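27 de marzo de 2021
Por Man-lok Wan

Pan de centeno, segundo invierno

El año pasado escribí que iba a dejar de hacer pan de centeno y no lo he dejado. Sigo con la misma masa madre, la que empecé en agosto con harina integral y agua del grifo, y sigo horneando los sábados por la mañana. Lo que ha cambiado es la receta, y como varios me la habéis pedido por correo la dejo por escrito con los cambios.

La harina es el primer asunto. Durante meses compré la de Gruvenitz, que viene en saco de papel y es bastante gruesa. Da un pan oscuro, con mucho sabor, pero la miga me salía pegajosa hasta el segundo día. En diciembre probé la de Erkow, más fina, y ahora mezclo las dos a partes iguales. En total uso 700 gramos de harina para un molde grande. El que tenga un molde pequeño puede hacer la mitad y no pasa nada.

La noche anterior refresco la masa madre y la dejo en la cocina, tapada con un plato. Mi cocina es fría. En una casa con buena calefacción seguramente bastan seis horas; yo la dejo diez. Por la mañana tiene que oler ácida, con burbujas por dentro y la superficie un poco hundida en el centro. Si no ha subido nada es mejor esperar que echar levadura, aunque he hecho las dos cosas y el pan con levadura también se come.

El centeno no se amasa. Se mezcla con una cuchara fuerte hasta que no quede harina seca y se pasa al molde con las manos mojadas. Queda como cemento – la primera vez pensé que me había equivocado con el agua. Encima pongo semillas de alcaravea, pocas. En casa no gustan a todos, así que a veces las pongo solo en una mitad y marco el lado con un palillo.

El horno es el de la casa, un Yen de gas que ya estaba cuando llegamos a Stovusholm. El termostato miente. Compré un termómetro de los que se cuelgan de la rejilla y con el mando en 250 marcaba 237 grados. Ahora lo pongo al máximo, que son 270, espero media hora larga y meto el molde. A los quince minutos bajo a 200 y lo dejo casi una hora más. El pan se encoge un poco y se separa de las paredes cuando está hecho.

Lo más difícil es no cortarlo. El centeno recién salido del horno parece crudo por dentro y embadurna el cuchillo. Lo saco del molde, lo envuelvo en un paño de algodón y lo guardo en el armario hasta el domingo. Si lo corto el mismo día me arrepiento, y lo he cortado el mismo día muchas veces.

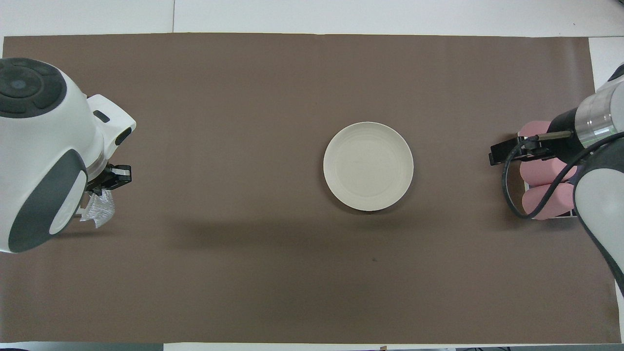
Para comerlo no hace falta gran cosa: mantequilla con sal, pepino en rodajas, arenque si hay. Las rebanadas tienen que ser finas, de menos de un dedo, y por eso conviene un cuchillo de sierra largo. Yo las sirvo en un plato llano de color crema, redondo y con el borde algo levantado, que recoge las migas, porque este pan suelta muchas. Sobre una superficie marrón las migas ni se ven y luego aparecen pegadas al codo. El pan aguanta una semana envuelto en el paño. A partir del quinto día lo tuesto.

Me queda por resolver la corteza de abajo, que sale más blanda que la de arriba. He probado a terminar el horneado sin molde, diez minutos directamente sobre la rejilla, y mejora, pero una vez se me partió por la mitad al sacarlo. También me han hablado de poner una piedra debajo. Las que he visto cuestan bastante y pesan mucho, y no sé si la rejilla del horno está para eso. Si alguien la usa con un horno de gas, que me lo cuente en los comentarios.

La semana que viene quiero probar con un poco de malta. Ya tengo el bote.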